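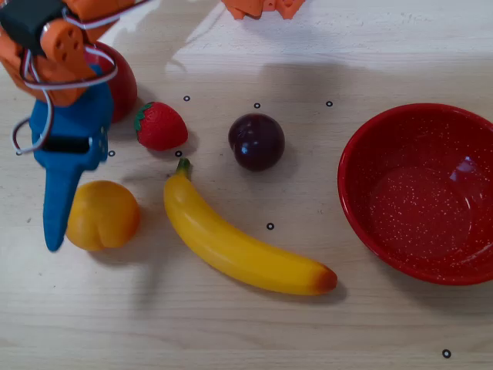 Gripper log, week 11
3 Jun 2018

The club at Genddale has settled on fruit sorting for the September demo. The task is simple to state: pick a piece off the table, put it in the red bowl, repeat until the table is clear. Everything is artificial, so the peach does not bruise and the results can be compared between sessions.

Retno Santoso redrew the orange bracket after the old one flexed under load. The new part took 132 minutes to print and has held so far. The blue finger is unchanged. I would still like a softer tip on it, as the plum is close to a sphere and tends to roll away at first contact.

Current figures, from the shared spreadsheet: 359 attempts logged, the last 50 with the new bracket. The banana is the most reliable if approached across its middle. The strawberry is the worst. Dimas Krishnan thinks the closing speed is too high for small pieces, and I agree, but we have only one speed setting in the code at present.

The cables need attention. They still hang in a loop beside the hand, and on a long reach to the left they can touch the table. Intan Sitompul has ordered spiral wrap.

Next job is per-object closing speed. Beril Karabulut has a branch started. I will merge it once the servo limits are checked.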